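Zovari Color Cloths - plain cotton, mixed bundle

Home > Household > Cloths and towels > Zovari

Back in stock. Sold out before December and we only got them back in now, so if you were on the waiting list check your email, link is good until the stock goes.

Item no. 388
Colors: royal blue, red, emerald green
Sold as: mixed bundle or single color
Fabric: woven cotton, no coating, no print
Weight: light to medium

What they are

General purpose cloths. Kitchen, bench, classroom, drying glasses, wiping down, lining a drawer. Plain fabric, no logo, no hanging loop. We did have a version with a loop (the Bellamy) and people kept cutting the loops off so we dropped it.

Three colors so you can keep jobs apart. Most cafes that buy from us do red for floors and bathrooms, green for food prep, blue for tables. Do it however you like, just write it on the wall somewhere so the new starters know.

Color is strong. The blue especialy, it's a proper royal blue and the one we get asked for most. Red is on the deep side, closer to crimson than to fire engine. Green is emerald. If you want pastels look at the Trerkano range.

The cloth is soft straight out of the pack and bunches up easily in the hand. Creases too - these are not no-iron, if you want them flat on a shelf fold them warm from the dryer.

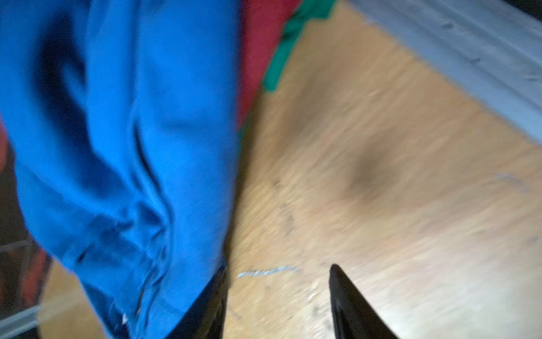 Washing

Wash before first use. Colors separate for the first two washes, red on its own if you can. After that all together is fine.

Warm wash, normal detergent. No bleach on the blue or green, it goes patchy. Skip fabric softener, they stop soaking things up. Tumble dry low or hang.

You may get a few loose threads along an edge. Snip, dont pull.

Ordering

Mixed bundle - 18 cloths, six of each color
Single color - 17 dollars a bundle, same count, same price as mixed
Trade carton - 600 cloths, pick your split, email first for lead time

Bundles ship folded and banded. Cartons ship flat packed with a paper sheet between colors.

Samples: one of each color, free with any Pitov order, otherwise you pay postage. Ask in the notes box at checkout.

Returns

Unwashed only, band still on. Wrong color sent = our fault, keep them and we'll send the right ones.

Also see: Trerkano pastel cloths, Pitov dish brushes, Zovari aprons (green out of stock, blue and red ok)

Page updated February 2023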